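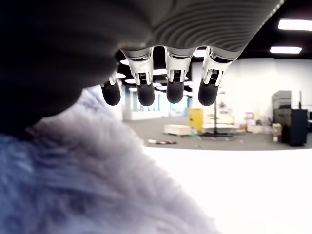
Table Room 2, Faledham
Work room for rent by the hour, half day or day

Price: $42 an hour, two-hour minimum
Address: Urrutia Building, 1514 Prernley Street, upper floor
Run by: Amancay Mansilla
Page last updated: Sep 11, 2020

Table Room 2 is a plain indoor room with a good white table in it. People rent it to look closely at things: soft goods, samples, trims, toys, anything that needs a clean surface and steady light. It has no exposed brick. It has no neon sign telling you to hustle. If you were hoping for a velvet sofa, Faledham has several businesses that will rent you one by the hour and charge you extra for sitting on it.

The table

The tabletop is bright white, and it's the main reason people come back. Pale things still read well on it, even awkward ones like long fluffy fur in white and lavender-blue, where you want to see the darker bluish-gray patches down in the pile and not lose the white tufts at the top. Dark things are easy on white and we won't insult you by explaining why.

You can put nearly anything on the table. You may not cut on it. A cutting mat is in the drawer marked MAT, and has been since the first renter found out about the damage charge. Hot glue is fine on the mat and nowhere else. Spray adhesive is not fine on the mat, under the mat, near the mat, or in the hallway with the window open, which was a creative reading of the old rules.

We wipe the table before each booking and you wipe it after yours. Use the blue bottle. The green bottle is for floors and leaves a film that takes most of a morning to get off.

Fur, pile and anything that sheds

Yes, you can bring it. We ask about shedding on the booking form and most people write "hardly any," and then we meet the item. A few things help:

Shake it out before you come upstairs, ideally somewhere that isn't our stairwell.
Bring a wide brush if the pile runs long. The loaner brush is fine for short pile and will make a mess of anything deeper.
Brush toward the back of the table and collect the fluff by hand before you vacuum. The vacuum clogs. It's a small vacuum and it has had a hard life.
Lint rollers are in the cabinet. Take one. Leave the rest.

There's a flat $2 charge per booking for lint roller refills if you tick the shedding box. If you don't tick it and we find a drift of fluff behind the door, it's still $2, plus a short email from Amancay that you will not enjoy.

Light and air

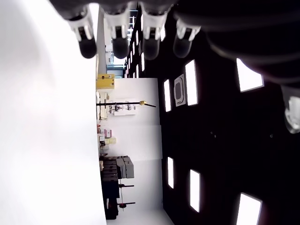 Color matching is where most rented rooms let you down, so we'll be plain about what you get here. Most of the general light comes from overhead. The ceiling is black, with rectangular white light panels set across it, and the walls are white, so the light that bounces back at you comes off the walls and the table. Between two of the panels is a square air-conditioning unit with a white frame and a dark gray grille in the middle. If your work is light enough to drift, tell us when you book and we'll turn the fan down before you arrive.

The panels are on one wall switch. They don't dim. We have looked into making them dim, and the quote was passed around the office for a while as a kind of entertainment. If you need softer light on one side, bring a diffuser and a stand. If you need a hard shadow, bring your own lamp and plug it into the gray outlet strip, where it won't trip anything.

The air conditioning is set to a temperature that most people find fine and one person per booking finds unbearable. The thermostat is by the door. Please settle it among yourselves.

What comes with the room

White work table
Adjustable stools (one squeaks, and we've stopped trying to work out which)
Cutting mat, steel rule, fabric tape measure
Loaner brush, lint rollers, small vacuum
Outlet strip
Noridis bench scale, for weighing fill and small samples
Clothes rail on casters
Trash and recycling bins, labeled
Wi-Fi, password on the card by the door

The Noridis scale is the best thing we own and we'd like it to stay that way. It wants a flat surface, a minute to settle and no elbows. It reads in ounces or grams. If it shows a row of dashes, switch it off, wait, and switch it on again. If it still shows dashes, you've put something too heavy on it, and we'd like to know what.

What doesn't

Scissors. We used to supply scissors. They went home with people, one pair at a time, and the pairs that stayed had been used on wire. Bring your own.

Coffee is also not included. There's a kettle in the shared kitchen at the end of the hall and a jar of instant that predates the current lease. The bakery on the corner of Prernley opens early and is a far better idea.

Getting things up here

The freight elevator is at the back of the Urrutia Building. It's slow but it does arrive. Ring the bell if the gate is locked and someone will come down. The front stairs are narrow with a turn in the middle, and anything wider than a folding table should go around the back. We say this on the form, in the confirmation email and on a sign at the foot of the stairs, and the paint on the turn tells its own story.

You can park in the loading bay for as long as it takes to unload. The parking lot across the street is pay-by-plate. We don't own it and can't do anything about your ticket.

Booking

Book through the form or by phone. The hourly rate applies at all times, evenings included. Your time includes setting up and cleaning up, so if you think you need two hours, you probably need three. We leave a gap between bookings to air the room and wipe things down, and for that reason we can't let you in early even if the room looks free through the door.

Please wear a mask in the hallway, elevator and kitchen. Keep your group to people who have a job to do. A friend who has come along to watch can watch something at home.

Regular bookings are open through November. If you want the same slot every week, write to Amancay directly and she'll hold it for you until you miss one.

Canceling

Cancel the day before and you pay nothing. Cancel on the day and you pay half. Don't show up at all and you pay the whole thing, and we get a quiet afternoon at the good table.

Questions we get

Can I leave my materials overnight?
There's a locking cabinet in the hall with shelf space for regular renters. The room itself has to be cleared.

Can I paint something?
Small things, water-based, on a drop cloth. If the thing you want to paint is a wall, no.

Are pets allowed?
No. We've been asked to allow a rabbit for reference purposes and the answer was no then, too.

Can I see the room before I book?
Yes. Visits are free and take a few minutes. Bring a sample of whatever you'll be working on and put it on the table under the lights, so you can check the color for yourself before paying for anything.

Do you have a bigger room?
We have Table Room 1, which is larger, costs more, and has a pillar in it. Most people who ask about it come back to this one once they've met the pillar.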